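Timber Lessons Return to Litthorpe

The woodworking program at Litthorpe Secondary College has reopened after an absence of six years, and enrolments have already exceeded the places available. The college received 244 applications for 90 places across the junior and senior years, and a waiting list will remain open until June.

The program occupies the former bus depot on Kuritz Street, which the college leases from the shire. Students begin with hand tools, learning to sharpen a chisel and cut a housing joint before they are admitted to the machine room. Senior students then complete a small table in local hardwood, with timber supplied at cost by the Binberg mill.

Clémence Chevalier, who heads the program, has reinstated the written journal that earlier cohorts were required to keep. Each student records the species used, the moisture reading on delivery and any fault found in the finished joint. Journals account for 13 per cent of the final mark.

Demand has been strongest among families in Bustos, where the last joinery to take apprentices closed its doors. The college is now considering an evening class for adults, to run from 6 pm during the winter term.
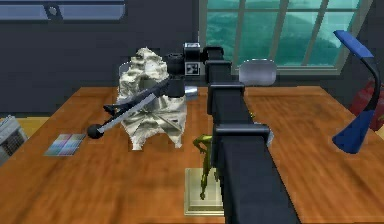
Margaret: My daughter is on the waiting list and would gladly take an evening place if the adult class were opened to Year 12 students. Has the college given any thought to the fees?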